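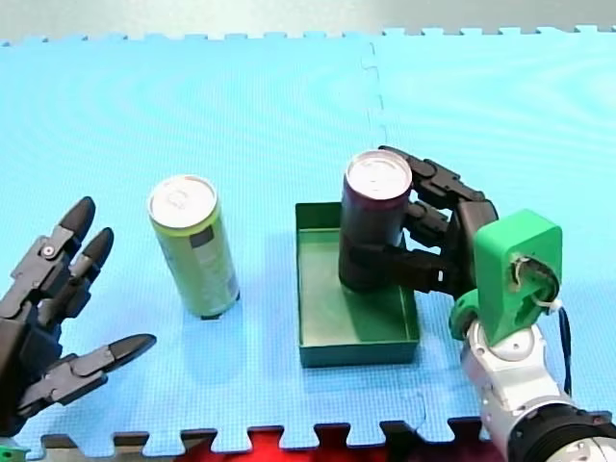

Hi all,

Replying to Hélène's questions from last night, quickly bc I've got a lab at 2. Cc'ing the whole list so I only type it once.

Cans and tray stay as they are. Green can stands on the mat, dark red one in the tray, right hand holds that one, left hand comes in open for the other. We're keeping two different colours so the vision kids can tell them apart without arguing. Please don't swap in other cans, the slim ones are the size the grip was tuned on and the fat ones need a whole new set of finger angles. Ask Dong-hyun how I know.

On Tue, Hélène Charbonneau wrote:
> Hi Soo-ah,
> Three things before the regional entry goes in.
> 1. Are we still calling the two-hand task "Flornisent" on the form or has
> that changed? Alper has it down as Elodeo and I don't want both.
> 2. Who has the spare finger tendons? The bag in the cupboard is empty.
> 3. The Grade 9s want to know if they can reprint the wrist adapter in
> another colour. I said I'd ask.
> Also the foam mat, do we bring ours or is there one at the venue?
> Thanks,
> Hélène

1. Flornisent is the task. Elodeo is the team. Alper pls fix the form, it's on the second page and also in the file name.

2. Lindalva has them, or had them. Lindalva can you check the parts box under the 3D printer? If there's fewer than 5 left I'll order more today, shipping was slow last time and we ran out right before the demo.

3. Colour is fine, I don't care. Settings are not fine to change. Same file, same infill, and leave the oval opening the size it is, the cables have to come through there and someone (not naming) closed it up in September to make it "cleaner" and then we couldn't get the connector in. Green filament is cheapest so if they want another colour it comes out of their own budget.

Mat – bring ours. The venue tables are shiny and the cans slide. Last year's team lost most of a run to that. Mark where the tray goes before you pull the tiles apart or we'll be measuring it all again on site.

Other stuff while I'm here:

- Cable ties at the wrist. Snug, not tight. Trim the tail AFTER you've run the wrist through its full range, not before.

- Grip logs. We're at 1,452 tries saved, goal was 3,000 by the entry date. Not going to happen at this rate unless more people take the after school slot. There's a sheet on the door, 22 slots, most of them are blank. Put your name down even if you can only do half. If a can gets dented write it in the notes column and carry on, the dented ones are usefull too.

- Dong-hyun's slower close on the right hand is in the main branch now. Pull before you run anything. If the fingers snap shut you're on the old one, hit stop and update.

- Yoon laptop is for running the arms only. Somebody had eleven browser tabs open on it and the control loop was stuttering all afternoon.

- Wulness charger is missing again. Grey brick, tape on the plug. Check your bags please.

Hélène can you reply with the form deadline, I have two diferent times written down. Noon or midnight?

gotta run

Soo-ah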